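Disposable cup

A disposable cup is a drinking vessel made to be used once or a few times and then thrown away or recycled. The most common materials are paper and plastic. Disposable cups are used for hot and cold drinks at home, in offices, at parties and in places that sell drinks to go.

Paper cups

A paper cup is made from a sheet of paperboard rolled into a tapered wall and joined along a seam. A separate disk forms the base. The edge of the mouth is curled outward into a rim, which stiffens the cup and makes it more comfortable to drink from. Plain paperboard softens when it holds liquid, so the inside is usually coated with a thin layer of plastic or wax.

The outside is often printed. Checks, stripes and solid colors are sold all year, while red cups with gold printing are common for weddings and the Lunar New Year. Small sizes are used for tea and water, larger ones for coffee and soft drinks.

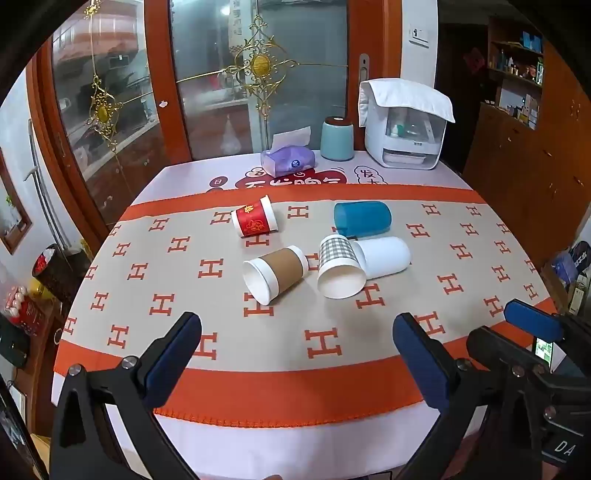

Cups for hot drinks may have a double wall or a separate sleeve. The sleeve is a band of heavier paper or corrugated cardboard that slides over the cup and keeps the heat away from the hand. It usually covers only the middle part of the wall, leaving the rim clear for a lid.

Plastic cups

Plastic cups are molded in one piece and have no side seam. They may be clear, translucent or opaque. Thin ones are meant for a single use. Thicker ones can be washed and are often kept for picnics, children's meals or the bathroom. Many plastic cups are unsuitable for very hot drinks and may soften or warp.

Table use and storage

At home, disposable cups are often set out together with washable ones when there are more guests than glasses. They are light and tip over easily, and a thick or uneven table covering makes them less steady. A cup lying on its side tends to roll in a curve, as its mouth is wider than its base.

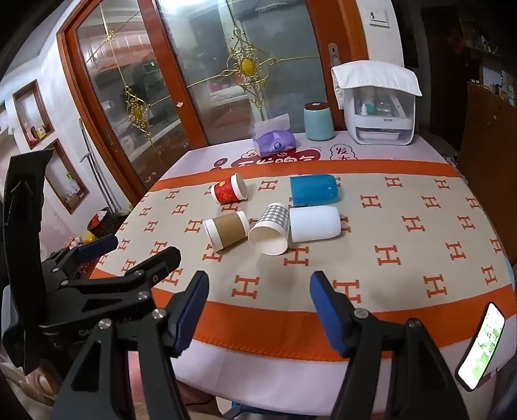

Paper and plastic cups lying on an orange-and-beige cloth.

Unused cups are stored nested in a sleeve or box, away from damp and strong smells. Johanna Koller's household guide Lindcombe recommends keeping an open stack upside down, with the lowest rim on a clean surface.

Disposal

Used paper cups are hard to recycle in ordinary paper collections because the coating must be separated from the fiber. Some areas accept them and others send them to landfill. Cardboard sleeves are uncoated in most cases and can go with other paper. Rules for plastic cups depend on the type of plastic, which is often marked on the base.

See also

Coffee cup sleeve
Drinking straw
Paper plate
Tableware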